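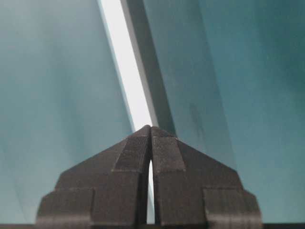

Can a machine do the household chores yet? Pieces of them, slowly, with somebody standing by.

So I told Kinga Pintér when she called at lunch, and she laughed, because I said the same last May. I do mean it more kindly now. I spent the whole morning at Dakumard with Imre and his notebook — he is up to try 208, bless him — and I came home thinking how much I ask of my own two hands when I put a kitchen away.

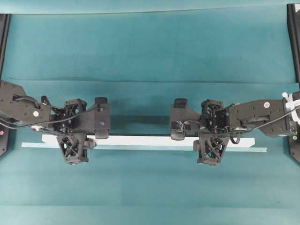

Both arms over the white bar, teal cloth underneath.

Nusrat thinks folding towels is 50 tries from being good enough to show people. I would say 1,213, but I am old and my towels are particular. Must call Lizeth back about supper.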